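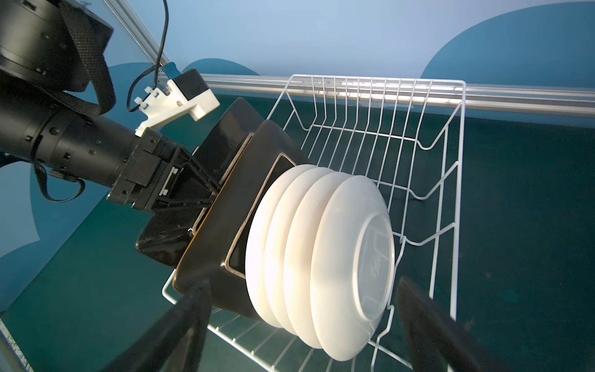
Square dish won't sit straight in a wire rack with round plates

Posted in Kitchen, February
By Fabian Ruchti

Print this page | E-mail to a friend

We use cookies to remember your login and your text size. By staying on the site you accept this.

I have a white wire dish rack with upright loops for plates. My round white plates go in fine and stand close together in a row. The problem is a black square dish with a thin gold line inside the edge. When I put it in beside the plates it wants to stand on a corner, and then it leans on the nearest plate. If I turn it so a flat side is down, it slides along the wire at the front and ends up crooked again.

I also have a plate with an orange sunburst on it and Chinese characters on the rim, and I don't want that one getting knocked. The rack came from Prunametti and I don't have the box anymore, so I can't check what it was meant to hold. I have 2 feet of counter next to the sink and can't fit a bigger rack.

Should the square one go in first or last? And is the gold line a problem if it touches another plate? I would rather not dry everything by hand, but I will for one dish if that's the answer.

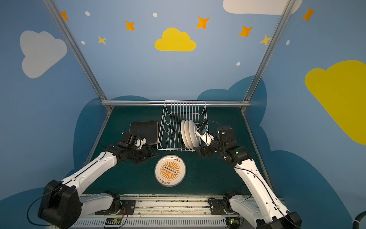 Rack at the back with white plates in it, square black piece on the left, sunburst plate in front.

Pirmin Kaufmann

Put it in last and give it a slot with an empty one on either side. Round plates hold themselves in a wire rack. The curve drops down between the wires and the loops catch it at two places. A square dish has a straight bottom edge, so it rests on top of the wires and can slide. The only way to get it down between them is to stand it on a corner, and then it tips until it finds something to lean on. In your case that's the first plate.

What I do with mine:

Load the round plates from one end and keep them together. Leave the other end of the rack for odd shapes.

Stand the square dish on a flat side, with its back against the loops. If it still slides, fold a dishcloth into a narrow strip and lay it along the bottom wires under it. The cloth stops the sliding. Take it out afterward and hang it up, or it will sour.

Set the square dish down by its top edge and let go slowly. If you drop it the last half inch, it will walk forward.

On the gold line, I would keep it from rubbing. Metallic trim on dishes can wear off, and the foot ring on the underside of a plate is often a little rough because it isn't always glazed. Turn the square dish so the gold side faces away from the plates. Metallic trim should also stay out of the microwave unless the maker says it's okay.

For the sunburst plate, put it at the far end of the round ones so it only has a neighbor on one side. Or wash it first, dry it with a towel and put it away before you start on the rest. It takes 10 seconds.

suvcombe2271

I just lay square dishes flat on a towel next to the rack. Never had one fall over that way. Flip it after a while so the underside gets air too.

Fabian Ruchti

Thanks to both. I tried the folded cloth and the dish stays on its flat side now, with a gap before the first plate. It still moves a little if I bump the rack. Laying it flat works too, but it takes up the counter space I use for the pots. Does anyone know if Kuster sells clip-on rubber feet that fit thin wire? The ones I found at the hardware store are too wide.

Pirmin Kaufmann

I don't know about Kuster. A short piece of aquarium tubing, slit down one side, pushes right onto the wire. Cut 5 pieces and put them where the dish sits.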